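8 Aug 2020

In at seven to get the replay tool working before Declan needed the machine. The bug from yesterday was mine. I was lining up the left and right gripper streams by the time each file was opened and not by the capture time in each frame, so the two hands drifted apart the longer an episode ran. On short ones you would never notice. On the long ones the left hand was letting go before the right hand had hold of anything. Changed it to match on nearest capture time and drop any pair that is too far apart. Of the 3000 episodes in the set, 167 now get thrown out. Elif thinks that is too many and wants to interpolate. I said I would look at it, but I would sooner lose them than train on made-up poses.

After that I went through the door episodes by hand. The policy is worst on these and I wanted to see what the tracker has to work with. In the one I spent longest on, the marker on the other gripper is square and clear with the handle right above the fingers, and the pose estimate from that frame still came out tilted.
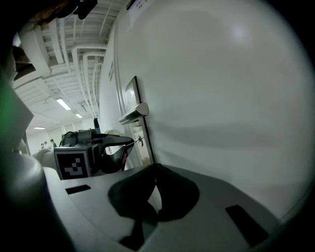
Gripper view, marker and door handle both in sight.

My guess is the usual flip, where a flat marker gives two answers that fit the corners almost equally well and the solver picks the wrong one. Bláthnaid had a fix for this in the old Kurell code. She kept both answers and chose the one closer to the previous frame. I copied that over and it took most of the morning, as her version assumes the camera is fixed and ours moves with the hand. By lunch the jumps in the plot were mostly gone. There are still a couple at the start of each episode, when there is no previous frame to compare with. Left a note in the code.

Kathleen called at two about the planner. She wants the contact phase split from the approach, with a lower speed limit and its own log. I agree with the log. I don't want a second planner to maintain. We settled on one planner with a flag, and she will write the tests. Diarmuid is to check that the flag gets through to the controller, which it did not last time.

Started a training run on the cleaned set around five. Loss looked normal for the first stretch. Forgot to change the run name, so it is saved under Nemoson with the old ones and will need moving. Also need to ask Declan for more disk.

Home by seven. Leftover soup.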